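How to Budget for Your First Robot Arm Setup (Without Blowing It All on the Arm)

When I started planning my bench I had one number in my head, the price of the arm. Big mistake! The arm is the part you shop for, but the stuff around it is what eats your money in little bites. So before you order anything, sit down and do it in this order.

Step 1. Write down the jobs first

Don't open a single catalog yet. Write five jobs you want the arm to do, in plain words, like "put the apple in the bowl" or "turn the knob on the toaster oven." My first list had things like "help in the kitchen" on it, and you can't price that. Small, boring jobs tell you what reach you need, how wide the gripper has to open and whether you need a camera down at the wrist (for me, yes).

Step 2. Shop your own house for props

I set aside money for a box of test objects and then spent almost none of it. Bowls, fruit and an old countertop appliance will keep you busy for months. Do measure the biggest thing, though. A toaster oven takes up a lot of table, and the arm still needs room to come at it from the front. 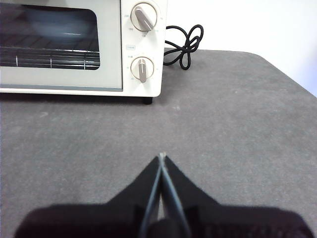
Knobs and a door on one side of the job list, fruit and a bowl on the other.

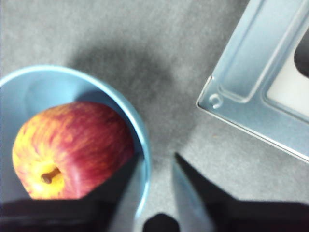 Page last changed: May 8, 2023

Step 3. Split the budget into lines

I use a plain spreadsheet. Mine has the arm, the gripper, the camera, the table and its covering, cables and power, and spares. My "everything except the arm" total came to $781, and I'd guessed less than half of that. The Hikmont gripper I picked needed its own mounting plate — $69, sold separately, and only mentioned at the bottom of the order page. Read the whole page!

Step 4. Get quotes that match

I asked Postance and Skoto for prices and got two lists that didn't line up at all (one had shipping and a power supply in it, the other had neither). Send both sellers the same list and ask them to fill it in line by line. Ask what a spare set of fingers costs too, and how long it takes to arrive.

Step 5. Buy in two rounds

Round one is the arm, one gripper, one camera and a table that doesn't wobble. Then run your five jobs for a few weeks before round two. I had a second camera from Bakilana in my cart from day one, and by October I'd swapped it for better lighting and longer cables. Keep the round two money in its own line so it doesn't wander off into round one.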